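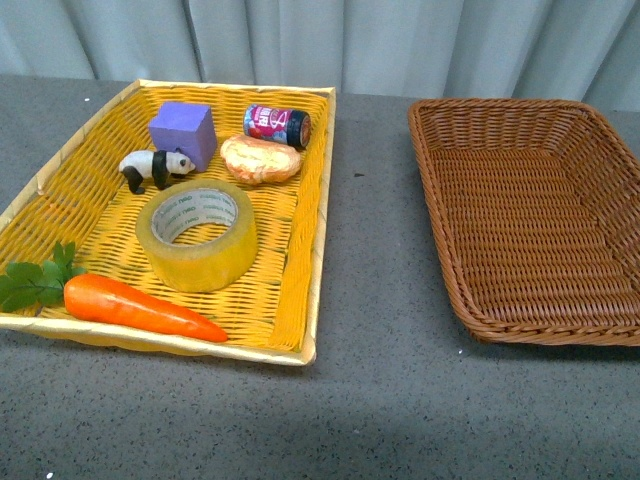

From: Yvette MacLeod
To: Granden bench users list
Subject: Re: Zarei arm kit, is it worth the money?

Eduardo Arruda wrote:
> We have to decide on the Zarei kit before the end of October. The quote
> from Undlow is $2664 with the wrist camera and $3052 with the camera and
> the second year of support. Has anyone had it on a table long enough to
> say how it does with mixed objects? Our parts come in trays and no two
> are the same shape. Also, is the Stustomwood finger set any better than
> the stock one?

Eduardo,

We've had the kit on loan and I've been running it on basket-to-basket transfers, yellow to brown, on a plain gray table with a curtain behind. The load is a foam cube, a toy panda, a small can, a toy bread roll, a roll of clear tape and a toy carrot. 417 attempts logged so far, all with the stock fingers.

The foam cube and the bread are easy. The can is fine as long as it lies clear of the basket wall. When it rolls up against the side the arm goes in at a bad angle and usually gives up on its own, which I prefer to it pushing. The clear tape is the worst of the lot. The depth reading goes right through it and I had to set the grasp height by hand.

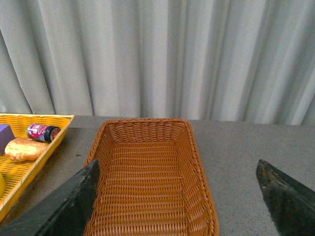
Mounting took me most of an afternoon. The manual has you calibrate the wrist camera before the fingers go on, and then again after, and the first pass is a waste of time. Skip to page 7 and do it once. If you move either basket by more than a little, rerun the table check — it takes two minutes and saves a lot of stops.

I haven't tried the Stustomwood set, so I can't help there. The stock fingers are wide and stiff, good for blocks and not so good for anything small lying along a wall.

On the price, I'd take the $2664 version. The support people at Undlow answered me twice, both times the next morning, but the questions were ones the manual should have covered. If your trays are shallow and your parts aren't see-through, I think you'll be happy with it. If you handle a lot of clear plastic, ask them for a trial with your own parts first.

I can send the settings file if you want it.

Yvette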